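Limpiador de contactos Drosex en espray: ¿hacía falta otro?

Llevo años limpiando equipos viejos con alcohol isopropílico y una brocha de cerdas blandas, así que cuando una marca me promete "contactos como nuevos en segundos" ya entro torcido. El Drosex viene en bote de 300 ml, con una cánula roja que se pierde el primer día y una etiqueta que habla de 2.000 aplicaciones. No sé quién aplica tan poco. A mi ritmo, el bote da para una temporada y gracias.

Lo compré en Jemier por 17 euros, el doble de lo que pago por el alcohol. Lo he usado desde septiembre en potenciómetros de un amplificador, en dos mandos a distancia, en ranuras de memoria y en los bornes de una lámpara de taller.

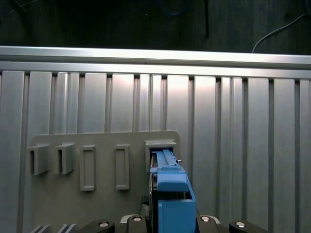

Perfiles de aluminio con su barra superior, al fondo algún cable.

Empiezo por lo bueno. Se evapora rápido y no deja película visible en plástico ni en metal pulido. El potenciómetro del volumen, que crujía como una puerta, quedó callado tres semanas. Luego volvió a crujir, menos, pero volvió. El fabricante dice que la protección es "duradera" y no aclara cuánto, una palabra muy cómoda.

Lo que no me convence es la válvula. No dosifica: o nada o un chorro. En un mando a distancia da igual; en un conector pequeño acabas con media placa empapada y esperando. El Erner de toda la vida, más feo y más barato, tiene un pulsador mucho más fino. Tampoco me gusta el olor, que se queda en la habitación toda la tarde aunque abras la ventana.

Con las memorias probé las dos cosas, Drosex en un módulo y goma de borrar con alcohol en otro. Los dos equipos arrancaron. Si alguien ve ahí una ventaja de 17 euros, que me la explique.

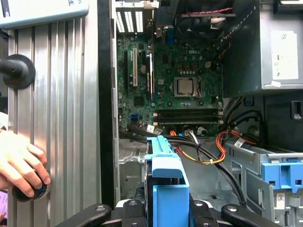 Crisóforo Arellano: Pues a mí el Drosex me ha ido bien en conmutadores, donde la goma no entra. Para ranuras te doy la razón, alcohol y paciencia. Y la cánula, con una vuelta de cinta al bote, no se pierde.

Lo de la cinta lo he probado y funciona, lo añado aquí. En conmutadores cerrados acepto que tiene sentido, aunque seguiría comprando el Erner. Nota: un 5 raspado, y medio punto es por lo rápido que seca.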